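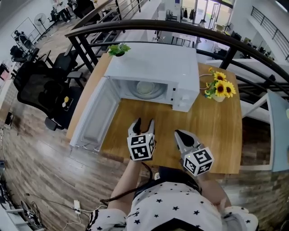

Iqra Ghauri wrote on 26 Nov 2021:

> After moving our Clakudon server to the new build, units in the
> north half of the Arkus map stop taking orders once a match runs
> past turn 319. The server stays up and chat still works. Clients
> show the order as accepted, then it is gone on the next turn.
> Going back to the August build fixes it, but then the Ruretti
> map pack won't load. Is this a known bug, or have I set
> something up wrong?

It is a known bug, but your config makes it show up sooner.

The new build keeps all pending orders in one queue per map. The old one kept a queue per player. The limit on the queue is still 1000 entries, which was plenty for one player and is too small for a full map. When the queue is full, the server sends the "accepted" reply first and drops the order after. No error is written at the default log level. Set the log level to 4 and you should see "order discarded, queue full" at the turn where the trouble starts.

As for why only the north half: orders are added in tile order, starting from the south edge. Arkus is tall and narrow, so the northern tiles are always last in line. On a wide map the same fault looks random, and the earlier reports were hard to match up for that reason.

You can get around it without going back to the old build:

1. Stop the server. The queue size is read only at startup, and a reload will not pick it up.
2. In the server config, set order_queue_mode to "player". The old code path is still there.
3. Set patrol_repeat to off. A patrol with repeat on adds a new entry every turn and never clears the old one. In the config you attached it is on for everyone, including the computer players.
4. Start the server and load a save from before the orders began to fail.

Saves made after that point will load, but the lost orders are not in them. Players will have to give them again. Don't edit the queue block in the save by hand – the checksum covers it, and the loader rejects the whole file.

The per-player mode costs some memory. On my test server with 70 cities on the map the turn time did not change in any way I could measure.

Soomro has a patch that sends the reply only after the order is stored. It applies cleanly to the new build, but I have not run it with the Ruretti pack, and that pack replaces part of the order code. If you try the two together, please post the server log from startup through the first failed order, plus the save from the turn before it.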